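The homework club that wants a robot to do the tidying

By the time the kettle has boiled for the second time, the robotics club at Sullamwood has split into its usual camps. One lot want to talk about wheels. Another lot want to talk about fingers. Kulap Somboon, who started the club with a couple of borrowed laptops and a lot of nerve, lets them argue until quarter past four and then claps her hands.

"Right," she says. "Show me something folding."

Folding is this year's obsession. The club has entered the Flerine Challenge, a student competition in which teams teach a machine to do household jobs that most of us do while thinking about something else: hanging up a jacket, clearing a table, getting the lid back on a box. There are 118 teams in it this time, and Sullamwood is one of the smallest. You wouldn't know that from the noise they make.

What I love about the challenge (and I have become a bit of a bore about it at home) is how the teaching is done. Hardly anyone sits down and writes out the movements line by line. The students pick up a gripper, hold it in their own hands and simply do the job, over and over, while a camera on the gripper records what it sees. Later, a computer learns from all those recordings and tries to work out what a good attempt looks like.

So the skill that matters most, at least in the first term, is patience. The team set itself a target of 1000 good recordings before the half-term break and passed it with days to spare. The tally now stands at 3820, written on a strip of masking tape on the cupboard door, with all the earlier totals crossed out beside it.

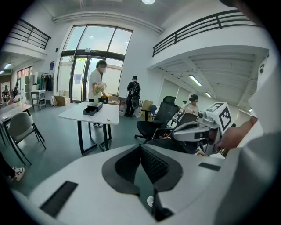 Good is a slippery word, of course. A recording gets thrown out if the hand wobbles or the person holding the gripper hurries the last bit, and everybody hurries the last bit. The members check each other's work in pairs, and they are merciless! I watched a boy of fifteen turn down nine of his best friend's attempts in a row, and the friend nodded at every one.

They have opinions about pace, too. Go slowly and the robot learns to dither. Go fast and it snatches. The club's own word for the speed in between is a "Gauthier", after the brand of biscuit they were eating on the day they finally got it right, and I heard it used as a noun, a verb and an insult within the same ten minutes.

Their robot is called Skurnorano, a name made by putting everyone's suggestions into one long word and rubbing out letters until the arguing stopped. It has 3 tries at each task on competition day – no restarts, no helping hand – and the judges may move things about beforehand. That last rule is the one that keeps them up at night. A robot that has only ever met a box on the left can be quite lost when it finds one on the right, so the students shift things between goes and swap places often.

"I used to think I was bad at repeating myself," one of the younger members told me, winding a cable round her elbow. "Now I've put the same lid on the same box all afternoon and I want another go."

Somboon is already thinking about July, when the finals are held, and about the jacket, which still ends up inside out more often than she would like. She wants another set of recordings with thicker sleeves. Somebody has promised to bring in a duffel coat.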